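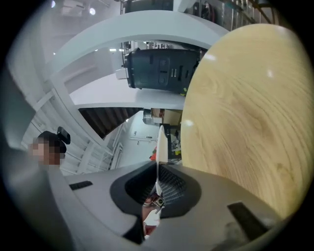 The hand-held gripper by a wood surface, seen through its own fisheye lens.

Hi, I'm Solange Collet, and I'm looking for people to come try this thing with us at Tetmont! We have 1160 demos so far and want 2000 by June, so I need more hands (left-handers, please write to me!). The question we're working on is whether a robot arm learns better from lots of different people than from one very practiced person. My early results say yes, but the gap is small and I want to be sure. You pick things up and put them down with the gripper, and I take notes. Sessions run 3 hours with a break. No experience needed. To sign up, ask for me or Duván Pacheco at the front desk.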